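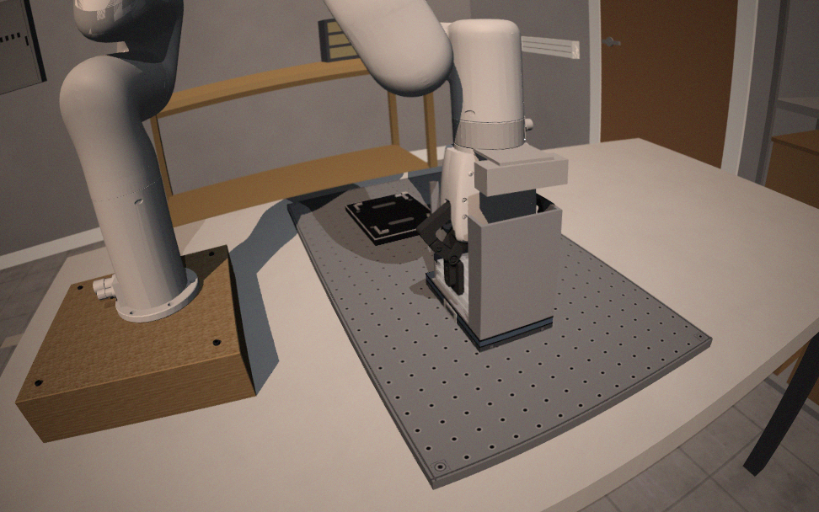 Chapter 4
Writing Rules for the Bench Arm

Every laboratory that owns a robot arm also owns a set of rules for it. In the better ones the rules are written down. In the rest they live in the head of whoever was there on installation day, and are passed on by shouting.

This chapter is about the first kind. By the end of it you should be able to write a one-page working procedure for a small fixed arm that picks up labware and puts it down again, and to defend each line of that page to a colleague who is in a hurry. Colleagues who are in a hurry account for most of the accidents in this book.

We assume you have read Chapter 3 and can tell a hazard from a risk. If you skipped it, a hazard is the thing that can hurt you and a risk is how likely it is to manage it, and how badly. Go back and read the rest when your conscience allows.

4.1 Where a rule comes from

A rule ought to begin with a task. This sounds too obvious to print, yet the commonest fault in student procedures is to begin with the machine. Zivileo, the training laboratory whose paperwork we borrow throughout this part, once had a procedure for its plate-handling arm that ran to 63 numbered rules. Rule 1 told the reader that the arm was a robot. Rule 58 told the reader where to stand. Most readers had given up long before they learned where to stand.

Humaira Jadoon, who inherited the document, cut it to 30 rules in one afternoon by asking a single question of each line: what would somebody do differently after reading this? "Operators should be aware of the arm" did not survive. "Stop the arm before reaching over the board" did. 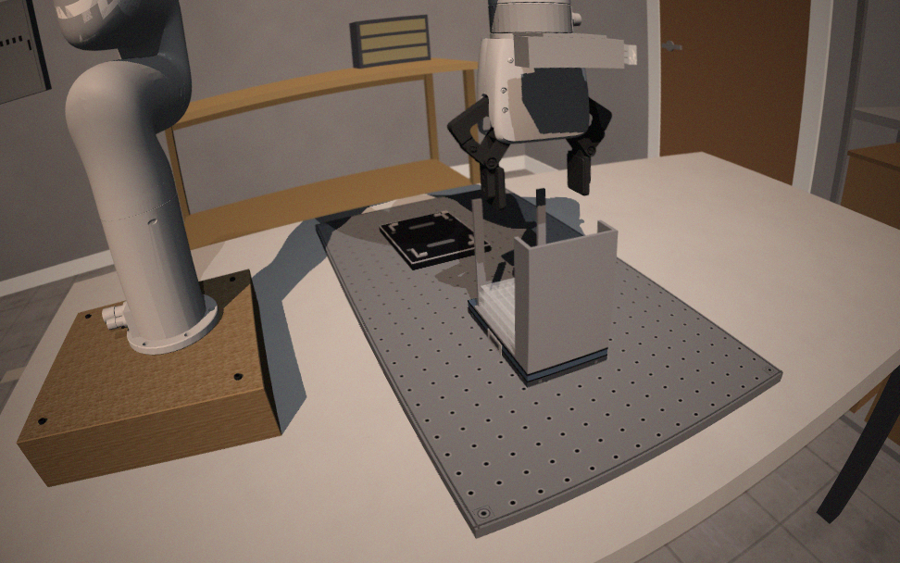

The remaining rules fell into groups almost by themselves. Some concerned people, some concerned the layout of the bench, and some concerned the program. A few concerned the tea trolley and were moved to another document, where they are still being argued over.

4.2 The layout is part of the procedure

An arm goes where it was told to go. If the holder it expects has been shifted a finger's width to make room for someone's notebook, the arm won't be offended and it won't look for the holder either. It will close its fingers on whatever is now in that spot. A procedure that describes the motion and says nothing about the layout has left out half the job.

Good practice is to fix positions physically wherever you can, and to write down whatever you can't fix. State which fixtures belong on the board, which way round they go, and who may move them. State also what has to be checked before a run resumes after one has been moved.

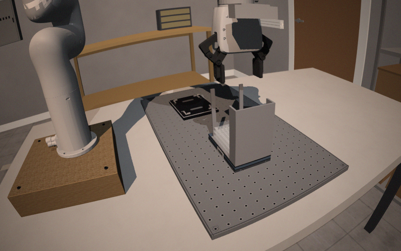 Clearance deserves a line of its own in any procedure, and usually gets half of one. The dangerous moments in plate handling are the approach and the retreat, when the fingers must come down past something tall and later get out again without taking it with them. Consider a holder with a wide upright panel and slender posts standing behind it, with the open fingers hanging well above. Your rule should name the height at which sideways travel is allowed, and that height should be set by the tallest post, plus a margin, plus the plate being carried. New authors measure from the top of the stack and forget the posts. The posts have a way of bringing the matter up later.

4.3 Standards and house rules

Published safety standards tell you what has to be achieved and, in places, how to show that you have achieved it. They won't tell you who may restart the arm after lunch. That is a house rule, and you will have to write it yourself.

Keep the two apart on the page. When a requirement comes from a standard, cite the clause and the edition. When it comes from the house, say so, and put a name and a review date beside it. Section 4.4 takes a house rule from the Bomska teaching room, "No unauthorised use", and asks you to rewrite it so that a newcomer could obey it.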